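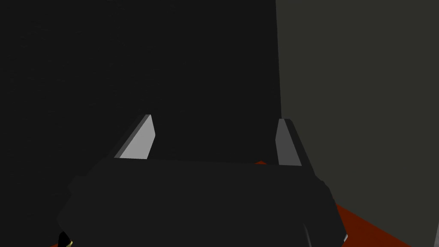 Gripper, two fingers, open gap.

Painting a Two-Tone Body on a 1950s Kit

These steps are for a plastic car body with a side trim line. I used the Pandthorpe sedan kit, but any hardtop or coupe from the period works the same way.

Wash the body in dish soap and let it dry overnight. Sand the mold lines off the fenders and roof pillars, then spray one coat of gray primer. Look it over under a strong lamp and fill any sink marks.
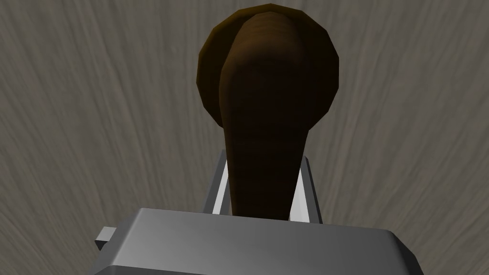
Dark brown wooden object held between the gripper fingers.

Spray the lighter color first. I used Wondedora cream, four light coats, 18 minutes apart. Put the body away for at least four days. If you can still smell paint, leave it longer.

Mask along the trim with thin vinyl tape. Run it in one piece from the headlight to the tail and press it down with a toothpick.

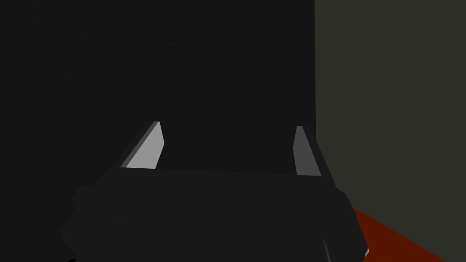
Cover the rest with wider tape and paper, and check the window openings from the inside. Spray a mist coat of cream along the tape edge to seal it. Then spray the second color, Mudaliar 994 green in my case, in three coats.

Pull the tape while the last coat is still soft, folding it back over itself at a low angle.
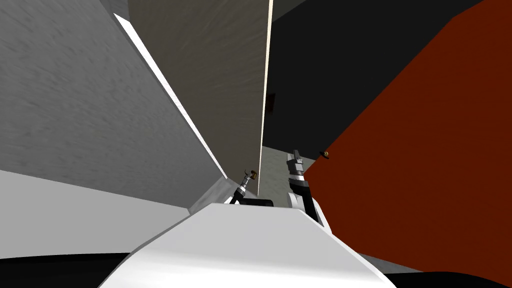 Gray panel on the left, beige panel beside it.

After a week, level the color break with a fine sanding pad and clear coat the body. Apply foil to the trim last. I buy Flasadano foil and cut each strip a little long, then trim it at the door lines with a new blade.

Updated 4 Sep 2026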